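Pastier Letters - read me first

Hi, and thanks for downloading the transcriptions. I'm Maarja Šimkus, and I typed most of these up at my kitchen table over two winters, so if you find a typo it's almost certainly mine.

What you've got

There are 437 letters to and from the Pastier Mill office, written during the long lockout and the year that followed it. Most are between the mill manager and the town council at Markton. The rest are from suppliers, a few angry landlords, and one schoolteacher who wrote far more often than anyone wrote back to her (I got very fond of her).

Files

letters.csv - one row per letter, with sender, recipient, place, date as written, date as I read it, and the full text
people.csv - short biographies of the 210 people who write or get mentioned
places.csv - old and current names for streets, farms and boarding houses
notes.txt - my running notes, messy, sorry!

The person_id column ties the first two files together. If a letter mentions somebody I couldn't identify, the id is left blank and the name stays exactly as the writer spelled it.

How I transcribed

I kept the original spelling and punctuation, even where it drove me up the wall. Square brackets mean I'm guessing. Three dots inside square brackets mean I gave up - usually a fold or a big blot. The manager, Mr. Fandau, had lovely handwriting until he got angry, and then it falls apart completely, so his spring letters have the most brackets by a long way.

Aslak Öberg checked every date against the council minutes and fixed a whole run of letters I had put in the wrong year. Where we still disagree, both readings are in the notes.

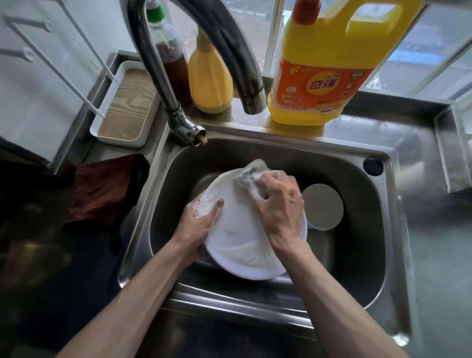

The biographies are the part I'd be most careful with. Some come from obituaries, and you know how obituaries are - everyone was generous and beloved. The entry for the Sakalauskas brothers leans on one newspaper piece that I don't fully trust, and I've said so in the source column. Please read that column before you quote anything!

Known problems

Letters 88 and 89 may be two halves of the same letter.
Accented letters turn to mush if you open the CSV in a spreadsheet without choosing UTF-8.
Wages are written in at least two different styles and I haven't converted any of them.

Using it

Go ahead and use it for school, family history, a book, whatever you like. Just credit the transcription and tell people which version you used. The current one is from February. Corrections are very welcome, and it helps a lot if you send the letter number along with your reading.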